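Bowl Swap Is Back at Dufour Hall

I've been waiting for this one since last summer! The Nillden bowl swap returns in August, and it's moving into the big room at Dufour Hall (doors at 7, and yes, there's parking out back). You bring dishes you're tired of, you take home ones you aren't, and it costs 2 dollars to get in.

Last year 900 pieces changed hands, and pastels went first. I'm hoping for more pink and mint green this time, the kind of bowls that look good just sitting on a plain table.
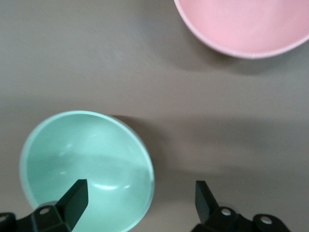

Lise Arsenault says people should leave the chipped ones at home and bring sets even if a piece is missing, as somebody always has the odd one out.

I'm one of those somebodies, by the way – my cereal set has been short a bowl since spring. There are 39 tables this year, and sign-up sheets are at the front desk. Bring newspaper for wrapping!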